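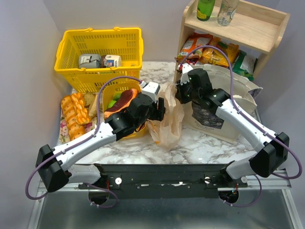

# Henare two-arm bench kit

Shared-shop build, plans + parts. Page updated January 8, 2024.

Two small arms on one rail, one table, bolts to whatever frame you've got. Ours is at the Clornau shop, second bay. This page is for people who want to build the same thing, or buy the parts we had made in too big a batch. No assembled units, please stop asking.

**Price:** 453 for the rail set with fasteners, knobs and the two wrist brackets. Arms not included. Controller not included either.

## What you get

- front rail, black, drilled for both arm bases
- round white knobs, plus a spare
- 2 wrist brackets, white, printed
- cable set, purple, cut long (read the cable section)
- bag of screws, mixed, sorry
- printed wiring sheet. Rev C. If yours says Rev B throw it out, the left and right plugs are swapped on it

You supply the arms, aluminum frame, power supply, tabletop. Marble-pattern top is just what we like. Anything flat works. Very shiny tops give you glare under shop lights, matte is better.

## Fit

Rail is drilled for the Condel small arm, the one with white links and black joints. Older Condel bases have a different hole spacing and you'll have to re-drill the outer pair. Skakuden arms: people ask. The base fits, the connector doesn't. Flynn Goodwin made an adapter lead for his and says he'd do more if enough people write in. Use the contact link, put SKAKUDEN in the subject.

Arms go on mirrored, elbows out. Don't mount them both the same way round, the elbows meet in the middle the first time you home them.

## Cables

Most of the mail is about this so it gets its own section.

Leave slack. A lot more than looks right. You want a big loop outside each elbow and a tall arch over the wrist, up to the white housing. If it looks silly it's probably correct. Strap to the long link, zip tie on the forearm, nothing tight over a joint.

First set we shipped was cut short and pulled out at the wrist at full reach. If you have that set (label on the bag ends in 2107) write to us and we'll send the long ones, no charge, you pay postage outside the country.

The arch does catch on things. Keep tall stuff at the back of the table. Bottles especially, we keep ours up on the little wood shelf.

## What we run on it

Bagging groceries, mostly. Baskets on the left, shelf behind, tote on the right, arms do the part in between. Bread, fruit, snack bags, wrapped packs. Nivaldo Conceição writes the routines and puts them in the shared folder, link is in the parts email.

Notes from that so far:

- yellow plastic baskets with slots, good. Fingers can hook a slot if the grasp is bad but you get a clean edge to find
- thin crumpled plastic bags, hard. They stand up, then they dont. Close the fingers low on the bag and go slow
- fabric totes need to be open before you start. We tried having the arms open a flat one. Gave up on that in September
- a cloth liner in the bread tray stops the loaves sliding
- heavy bottles, not recomended. The wrist sags

Speed limit is set at 50 percent in the default config. Leave it there until you've run the whole routine at least 6 times without touching the stop.

## Putting it together

1. Frame square and level first. Shim it.
2. Rail on, screws finger tight.
3. Arm bases on, then tighten everything, center outward.
4. Knobs last. Hand tight only, they strip.
5. Power leads through the round openings under each arm. Thin red wires stay outside the clamp.
6. Purple cables. See above, slack!
7. Stop button where you can reach it without leaning over the table.
8. Home left arm, then right. One at a time.

Takes an evening if the frame is already there. Two if you're cutting extrusion.

The black finish on the rail scrapes easy, and the marks show up white. Doesn't affect anything. We don't swap rails for scrapes.

## Stock

Rail sets: in stock, ships when one of us is at the shop, so usually within the week.
Wrist brackets alone: yes, ask. White only.
Long cables alone: yes.
Wide rail: no. Maybe later, depends on the shop that cuts them.

## Returns

Unused parts, any reason, write first. Printed brackets that crack in the first few months we just replace, send a photo of the break. Drilled or cut rails can't come back.

Questions about the rail and hardware go to Flynn. Code questions go to Nivaldo, and include your config file or he'll only ask for it.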